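Two Weeks With the Burnau Bench Arm

I said yes to this one before I'd read the second sentence of the email. A robot arm, on loan, in my shop, for two weeks? Yes please! Then the crates showed up and I found out how much of my December was going to be spent looking for the right hex key.

The Burnau kit is sold as a complete starter package for small workshops. You get the arm, a small two-finger gripper, a grooved aluminum table to bolt everything to, and a year of the Kevex software that runs it. The people it's meant for are folks like me (I make and ship flat-pack cardboard displays, mostly for gift shops) who have one boring job that eats the whole afternoon and can't justify a big factory machine. My boring job is handling cardboard blanks. Pick up a sheet, move it, square it up, do it again until your shoulders complain.

Setup first. The printed guide says an hour. It took me most of a day, and I'm pretty handy. The table went together fine, all slots and corner brackets, very satisfying if you grew up with a construction set. The arm is heavier than it looks, so get a friend to help lift it. The cables were the part I didn't enjoy. There's power, there's data, there's the line for the gripper, and the kit comes with exactly zero clips for keeping any of them tidy. I ended up raiding my own drawer. For what they're charging, throw in a bag of clips, Burnau!

Once it was on, though, I forgave a lot. It's a good-looking machine, all brushed silver with glowing rings at the joints, and it moves so quietly that I kept turning the radio down to check it was running. You teach it by hand: push a button, grab the arm, and walk it through the motion while Kevex saves each stop along the way. I had a simple routine saved before lunch on the second morning, and I'm someone who still calls my nephew about the printer.

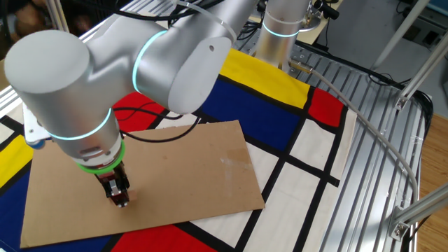
The Burnau's gripper pointing down at a sheet of cardboard. The loud patterned cloth covers part of the grooved table.

Thin, flat stuff is hard for a gripper like this, and I knew that going in. Two little fingers want something to close around, and a sheet lying dead flat doesn't give them much. My first tries mostly nudged the cardboard around the table like a cat with a receipt. What worked better was laying a soft cloth down first, so the fingertips could press in slightly at the edge and get under. Kevex has a setting called soft approach that slows the last bit of the drop, and you want it on. I'd turn it on for everything, to be frank.

With the cloth and the slow drop sorted out, I ran batches of 20 sheets while I did labels at the other bench. The best batch had two misses. The worst one I'd rather not talk about, but it involved warped stock from the bottom of the pile, and I can't pin all of that on the robot. Crisp new sheets went much better than tired ones with curled ends. If your material varies a lot, plan on babysitting.

I also borrowed the Cadwaladr kit from a sign shop across town to compare. It costs less and it comes with a suction cup, so for flat sheets it beats the Burnau right out of the box. But the teaching software made me want to lie down on the floor. Everything is typed in, every position, and when I bumped the table I had to start over. Burnau does sell a suction head made by Poreck as an extra, and if your work looks like mine I'd price that in from the start.

Support was decent. I called twice, got a human both times, and the second one knew what I was talking about right away. They don't pick up after five in the afternoon, so get your crisis in early.

Would I buy it? I've gone back and forth. For boxes, bottles or anything with sides to grab, I'd say go ahead. For cardboard blanks I'd want a week with the Poreck head before I handed over any money, and I've already emailed to ask for one. The crates are still in the hallway, and the arm is due back before the holidays.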